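Last updated: Sep 14, 2019

Kitchen clear-out advice: does any of it work?
Notes for the library talk, Mwangi Shemweta

Start with the Vametti book. Hands up who owns it. Hands up who finished it.

Its claim is that a tidy kitchen makes you cook more. Where's the evidence? I went through all 246 pages in August and found letters from happy readers. Unhappy readers don't write letters, they put the book in the op shop box.

PAUSE. Let them grumble.

Next, the "one year rule". If you haven't used it in a year, out it goes. Fine for a third colander. Silly for a preserving pan, if your plum tree only crops every second summer. Tell the plum story, keep it short.

Then the Shahbazi method - everything out on the bench, put back only what you love. I don't love my potato peeler. I'd still like to have one on a weeknight.

Storage tubs. Traler sells a set for the pantry and I bought it. Two lids had gone missing by the end of the month. Buying things to hold your things is an odd way to own less, and I'm yet to hear a good answer to that.

Slides, no need to talk over them.

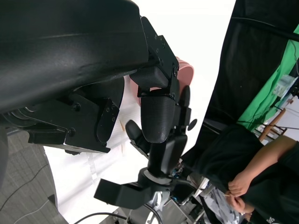
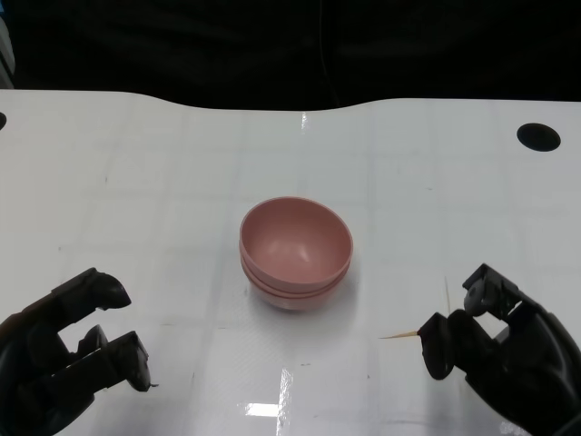

Pink bowls, one sitting in the other.
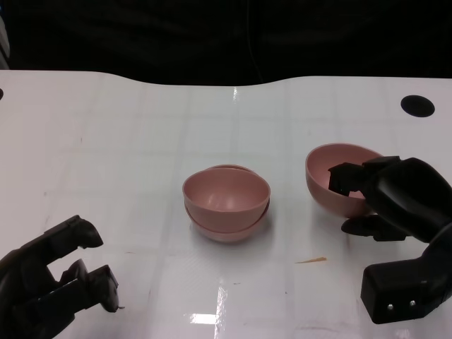 What I would keep from all this: put the stuff you use daily between hip and shoulder height. It costs nothing and you can undo it by teatime. The rest I'd want to see tested by somebody who isn't selling a book.

Questions. If someone asks about the Irport course, say I haven't done it and the fee put me off.

Contact | © 2019 Mwangi Shemweta | Back to top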